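We use cookies to remember your settings and to count visits. Accept all | Manage choices

Friday, bench notes, plate cell

Okay, writing this up while it's still fresh, before I talk myself into a nicer version of it. The short story: the right arm dropped a plate during the afternoon run, kept going as if it still had it, and then pushed its empty jaws down into the stack. No one was near it and nothing broke except one plate rim. Still, it's a fault I don't want to see again with a person's hand on that side of the table, so it gets a proper entry.

The run was the plate-sorting job, same one we've had going since the start of May. Sollo was doing the planning, Flenalari was on the gripper side (the new build, the one with the softer close). I'd started it a little after lunch and everything was going so smoothly that I'd gotten lazy and was answering mail at the other desk. Then I heard the clack. If you've worked in here you know the clack – plastic edge on tabletop, then that awful little skittering noise.

By the time I got up the arm had already carried nothing at all across to the drop-off, opened, closed, and logged a success. A success! Then it went back for the next one, and its idea of how high the stack was had gone wrong by one plate, so it came down too far and leaned on the pile until the force limit tripped. The limit worked, I'll give it that. It tripped at 18 newtons, right where we set it, and the arm froze and held. I hit the stop anyway, out of habit and mild panic.

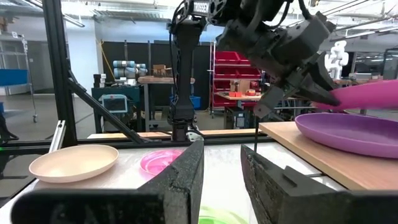

So I went through the logs. The gripper reports a jaw position and it reports a motor current, and we use both to decide whether we're holding something. With a plate in there the jaw position should settle at 593 counts. With nothing in there it goes on to 582. That's a gap of 11, and our threshold for "yes, holding" was sitting at... 582. As in, anything at or above it counted as a grip. I stared at that for a while. A fully closed, totally empty gripper passes the test!

Current should have caught it, and in the old build it would have. But the softer close holds the current low on purpose so we don't bend the thin plates, and the current check got turned off when that went in, with a comment in the config saying "temp, revisit." I wrote that comment. I have no memory of writing it, but it's my style of comment, so there we are.

Why it dropped the plate in the first place is a separate question and I only have a half answer. My best guess is that it took the rim too close to the edge, and the plate swung on the way up and worked itself out of the jaws. The glossy ones seem worse for this. I tried to get it to happen again by nudging the pick point outward a bit at a time, and it did let go twice, both times in the fast part of the lift. That's not proof. I'd want to run it with the slow lift too, before I blame the pick point for everything.

What I changed today:

Threshold moved up to the middle of the gap. It's a narrow gap and I don't love it, so this is a patch.

Current check back on, with a lower limit to suit the soft close. It false-alarmed a few times while I was tuning it, then settled down.

Added a second look at jaw position halfway through the carry. If it has changed since the lift, the arm stops where it is and asks for a person. It doesn't try to be clever and it doesn't go back for another plate.

Lift speed is down for now. Please leave it down, even if the run feels slow (it does feel slow, I know).

I also pulled the Mokoena fingertip pads and looked them over. Some wear toward the tips, nothing dramatic. They went back on. There's a fresh set in the Cledow drawer if anyone wants to swap them and compare, and I'd love to see those numbers.

One thing I got wrong on the day, so that it's written down: after the stop I reached in and picked up the fallen plate before I'd locked the arm out. It was holding still and the stop was pressed, and I was annoyed and wanted to see the rim. That's exactly how people get pinched. Lock it out first, then reach in. I've taped a note to the stop box saying so, mostly for me.

Still open: the stack height should come from a fresh measurement before every pick, and right now it's just the last height minus one plate. That's what turned a dropped plate into an arm pressing on a pile. I started on it at four and got as far as breaking the calibration screen, so the plate job stays off until that's sorted. The chipped one is on my desk with tape on it, please don't put it back in the set.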